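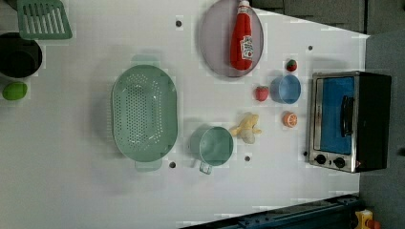
BALTINE, 14 Mar 2026 - The Zurow Toy Library is moving into bigger rooms on Barreto Street, and families in Baltine will be able to borrow from a collection that has more than doubled along the way. Doors open at the new address next month, and we can't wait to see them filled with kids (and the noise that comes with them!).

The library started out with 84 toys on a few shelves behind the Gometti Bakery. It now lends more than 200, from wooden train sets and floor puzzles to dress-up trunks and play kitchens, and every one of them can go home with a family for up to three weeks. Membership stays at $5 a month per household, with no limit on the number of children, and late fees are gone for good.

The new space has a ground-floor entrance with room for double strollers, a reading corner, and a long counter where returned sets are checked and cleaned before they go back out. Parking behind the building is free for the first hour, and the number 6 bus stops across the street.

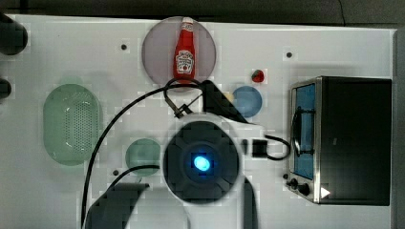

Pretend food has been our most requested category ever since we added it, and the waiting list at one point ran all the way to September. So the kitchen sets are getting their own wall at Barreto Street, sorted into small bags that are easy to carry home on the bus. Kids can match a strawberry with a plate and a colander, or go straight for the ketchup bottle, and mixing bags is very much encouraged. Lost a piece? Just tell us at the desk. We keep a bin of spares.

Current members don't need to do anything. Their cards will work at the new desk, and toys already out on loan can be returned to either address during the first two weeks. New families can sign up in person with proof of a Baltine address, and grandparents and child care providers are welcome to join too.

Donations of clean, complete toys are accepted at the desk during opening hours.

Media contact: Zurow Toy Library, Barreto Street, Baltine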